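Memorial page for Dad: guest book entries missing and one date wrong
Ticket 195 - Osdale Memorial Pages, family support

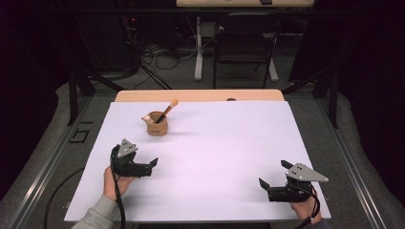
Opened by Sandra Staniforth

Hello, and thank you in advance to whoever picks this up. My father's obituary went up on your site in November and the page itself is lovely, my mother has read it more times than I can tell you. I have two things I'm hoping you can help with.

The first is the guest book. Before the service there were 148 messages and now the page only shows 13. Some of the missing ones are from his old shipmates, and my aunt in Tautahi wrote a long one about the two of them growing up that we'd very much like to keep. I've tried my laptop and my daughter's phone, and I signed out and back in again, with no change.

The second is smaller. The obituary says he is survived by his brother Elon "of Brurkau," but Elon moved away from there years ago and he's a bit tender about it. Could it just say "his brother Elon"? I can't find an edit button anywhere.

Reply from family support, 9:40 a.m.

Dear Sandra, I'm so sorry about your dad, and sorry too that you're having to spend time on this. Your messages are safe - I can see all 148 from our side. When the service details were added, the funeral home's account made a second copy of the page, and the newer messages went to that copy. The link your family has been sharing now opens the second one. I've asked for the two to be joined and will write again when that's finished.

I've taken out "of Brurkau." You may need to refresh the page before you see it.

Reply from Sandra Staniforth, 11:15 a.m.

Oh, what a relief, I had been dreading telling my mother. The line about Elon looks right now, thank you. Will the old link still work once they're joined? We had it printed on the back of the service cards.

Reply from family support, 2:05 p.m.

Yes, both links will bring people to the same page, so the cards are fine as they are. The join has gone through and the guest book is showing every message from both copies, oldest first. Your aunt's is on page 2.

Reply from Sandra Staniforth, 2:50 p.m.

Found it, and had a good cry over it! Mom wants the whole book printed out, so I may be back with a question about that. Please go ahead and close this one.

Status: Closed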